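August, late. Spent the whole evening on the gripper budget again! Jemley wants nearly 3000 for the pair, Flunov is cheaper but it's a 12 week wait — ugh. 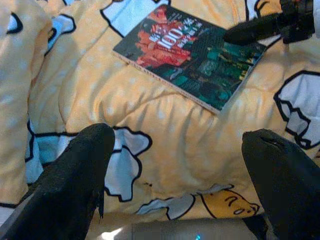
Do I need the spare finger pads now? They can wait until the arms are paid off, 11 more months.

So it's Jemley, I think (the Skellilard cart can go on next year's list). Going to bed.

We use cookies to improve your visit. Accept | Manage settings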